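Fereck Two-Hand Table Kit – Frequently Asked Questions

What is supplied?
Two multi-fingered hands, wrist mounts, cabling and the Stirkomeo control software. The table and the arms are ordered separately.

Which objects suit a first set-up?
Light, soft items and open containers. Our bench layout uses plush food, a bowl, a plate and a wicker basket on a green cloth.
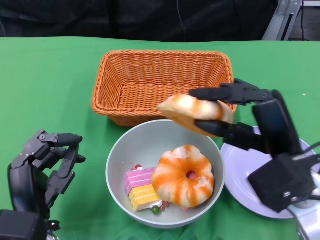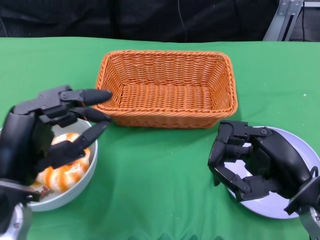

Can one hand work while the other stays still?
Yes. Each hand has its own command channel. The idle hand keeps its last position until it receives a new one – it does not return to a rest pose.

How long does calibration take?
Allow 30 minutes for the pair. Repeat it whenever a wrist mount has been removed.

Does the kit work with Tian arms?
Yes, with adapter plate 616. Grustuvov arms need firmware 3 or later.

Who handles technical queries?
Boyang Zou for software, Johannes Modise for mounts and spare fingers. Messages sent at the weekend are answered on Monday.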